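The cheese room at Zirnarard

We got to Clendton a little after noon and the bakery was already sold out of everything except rye, so we ate rye. It was good rye, dense and a bit sour, and we sat on the wall by the bus shelter with a piece each and the paper bag between us. The cheese place doesn't open to visitors until two.

I'd wanted to go to Zirnarard for a couple of years, ever since a shop near my old apartment started carrying their washed-rind wheel. The shop closed and I haven't seen the cheese for sale anywhere near me since. It's made on a farm up the valley road, 6 miles past Clendton, and they don't ship. If you want it you drive there.

The road is paved for most of the way. After the second bridge it turns to gravel and you go slow. There's a hand-painted sign at the turn but it faces the other direction, so we missed it and had to come back.

They milk 40 cows, all Jerseys or Jersey crosses. The milk goes straight from the parlor to the vat room through a pipe in the wall, and on most mornings it's still warm when they add the culture. They make one cheese in the summer and a different one in the winter, when the cows are on hay. The summer one is called Undent. It's a hard cheese, aged ten months at least, with a natural rind that looks like the outside of a potato. The winter one is Rantala, and that's the washed rind I came for.
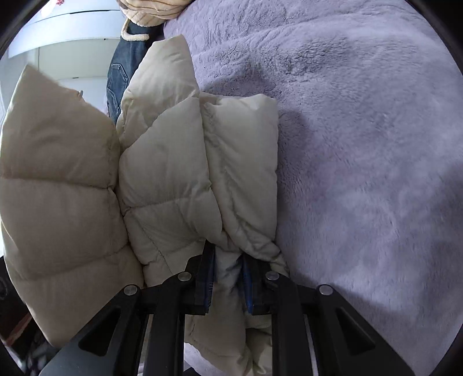
The tour takes an hour, most of it in the aging room. It's dug into the hill behind the barn, and the temperature in there barely moves all year. I was glad to have long sleeves. The wheels sit on spruce boards, and each board gets pulled, scrubbed and dried in the sun before it goes back. There was a tally on a chalkboard by the door, and on the day we visited it said 764. That was Undent only. The Rantala wheels are smaller and have their own room, mostly because of the smell.

The smell is strong. It's like wet hay and onions, and it stays in your hair. The washing is done with salt water and a little of the farm's own cider, every other day for the first month and then less often. All of it is by hand with a soft brush. They make 3,000 pounds of Rantala in a season and they say that's as much washing as anyone there wants to do.

At the end you go into a small front room with a counter and they cut pieces for you to try. We had Undent at ten months and at eighteen. The younger one was sweet, almost like browned butter, and it broke in flat pieces. The older one had crystals in it and was saltier than I like. My husband preferred it and bought a wedge.

The Rantala was what I remembered. The paste is soft but it doesn't run. There's a meaty taste up front, then something like toasted peanuts, and the rind is a little gritty in a way I enjoy. It was milder than the pieces I used to buy in the city — those must have been a few weeks older. I bought half a wheel, wrapped in paper and then in two plastic bags, and we put it in the cooler in the trunk. We could still smell it by the time we reached the highway.

Since then I've mostly eaten it on toast. I also melted some over boiled potatoes with pickles on the side, and that was the best use of it. I tried it in an omelet and wouldn't again. It takes over the eggs.

If you go, bring cash, since the card reader wasn't working and the closest ATM is back in Clendton. The last tour starts at four. They stop doing them in November and start up again once the cows are out on grass.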